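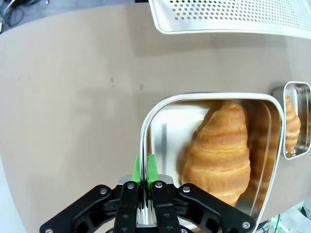
Croissant holding and tray rotation: changes from May

The Godinho counter has moved to smaller trays for croissants held after baking. The old practice was to stack a full batch in one deep pan under the lamp. Salvador Mota logged 2,292 croissants through the counter over the trial, of which 738 were held in the deep pan and the remainder in shallow stainless trays. Crushed tips and soft undersides were recorded mainly in the deep pan, and it has been withdrawn.

Points for staff on both shifts:

Cool on a wire rack for 8 minutes before transfer. A croissant moved straight from the baking sheet to solid steel traps steam underneath and the base layers go soft.

Trays hold a single layer. Leave a clear gap between pieces - the sides should not touch each other or the rim.

Lift from underneath, at the widest part. Gripping the ends breaks the outer layers and leaves flakes in the tray.

Do not cover trays with film during service. If an item has to be held past 11 a.m., move it to the ventilated cabinet.

Wash trays by hand with a soft cloth and dry them at once. Scouring pads scratch the steel, and butter residue collects in the scratches. Check under the rolled rim, where crumbs and water both tend to stay.

Lurdes Frade has revised the bake sheet to match. Proofing time is unchanged, but the egg wash is now applied once, thinly, with the brush kept off the cut edges so that the layers can separate. Two coats gave a darker crust and sealed the sides.

Trarwood will deliver the remaining trays with the next flour order. Until then the morning shift has priority, and the afternoon shift should use the half-size baking sheets lined with parchment. Questions on the bake sheet go to Lurdes, tray shortages to Junaid Cheema.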